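Inness Rec Basketball League
Minutes, October meeting, upstairs at the Fudach gym

I'm taking minutes again this month, so blame me for the spelling. We got going at 7 pm with enough people for a vote, and last month's minutes went through as written, except that the Kohlhase team would like it noted they are in the second division and I had them in the first (sorry, Kohlhase!).

Schedule
The draft is done and I passed copies down the table. Each team gets 9 games before the playoffs, same as last season. Sivia asked if they could swap one of their late games for an early one, what with half their roster driving in from out of town, and Kohlhase said fine, take ours. That was the quickest scheduling fight we've ever had. I'll send out the fixed version once the gym signs off on it.

Overtime
We went back and forth on this for way too long. Last year we had a game go to three overtimes and the people waiting for the next court slot were not happy with us. Motion was to cap it at 2 overtime periods in the regular season and let the game stand as a tie after that. I spoke against it because I hate ties in basketball, and I lost. Motion carried. Playoffs stay the way they were, play until somebody wins.

Personal fouls
Stays at 5. Somebody wanted six, there was no second, we moved on.

Money
We have $2000 in the account after paying the deposit on the gym. Referees still have to come out of that, and so does the new shot clock if we go for it. The used one we looked at over the summer is gone. I said I'd call the place in Inness that sold us the scoreboard and ask what they've got. Team fees are due before the first game, and I mean before, not at halftime like certain teams did last year.

Scorekeeping
Please, please write the jersey numbers on the sheet. I spent a whole evening trying to work out who scored for Fudach in the semifinal and I'm still not sure I got it right. Home team supplies the scorekeeper and the visitors can sit one person next to them if they want. We also agreed that a sheet both captains have signed is final, so read it before you sign it.

Other business
Sivia's coach is looking for a practice partner for the weeks before the opener. Talk to them directly. Lost and found from last season is in the box by the stairs and gets donated after the next meeting, including a very nice left shoe.

We wrapped up at 8:40. Next meeting is same place, same time, and it's Kohlhase's turn to bring the snacks.

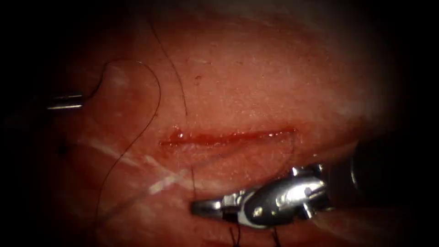
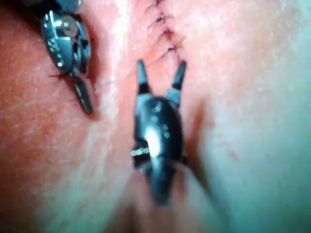 Surgical instruments working at an incision in soft tissue, two views.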